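The Left-Hand Road

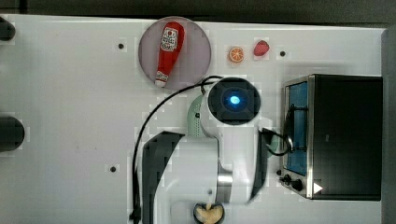
The toy ketchup on its plate, with the play food beside it.

Shahram Bagheri had walked to the Brelamness bakery by the right-hand road every morning for 14 years, and on the morning he turned left he very nearly ran!

He'd been up half the night thinking about choices. It was his brother-in-law's fault. Rupert Gruber had been reading again (he always read on the ferry, great fat library books with the spines gone) and over supper he had put down his fork and asked, "When did you last decide anything, Shahram? Properly decide?"

"I decided on the soup," said Shahram.

"You always have the soup."

It was true, and it was marvellous, too, once he'd stopped being cross. Think of it! All those mornings, all those soups, and at every single one a door had been standing open. He lay in bed and counted the doors he could remember. The job in Jasar. The cello. The woman at the bus stop who had asked him if he liked dancing, and he'd said he didn't know, and her bus had come.

So, left. The left-hand road went uphill past the Zaugg garage and then did something he hadn't expected, it split. One branch ran down to the harbour and the other climbed on between hedges, and he stood there with his shopping bag, laughing out loud, because of course there'd be another one! You chose, and straight away you had to choose again.

He took the hedges. There were blackbirds in them, dozens, all shouting. At the top was a bench, and on the bench sat Rupert with a flask and a book open on his knee.

"You're meant to be at work," said Shahram.

"I decided not to be."

"Does Flotov know?"

"I'll ring him in a bit." Rupert moved along to make room. "I've got to page 221 and he's only just started on free will. There's 687 of them."

"Is it any good?"

"It's wonderful. I don't agree with a word."

Shahram sat down. Far below them the baker was putting out her board, and a small queue was forming by the right-hand road. He could still get there before the rolls went.

"Read me a bit," he said.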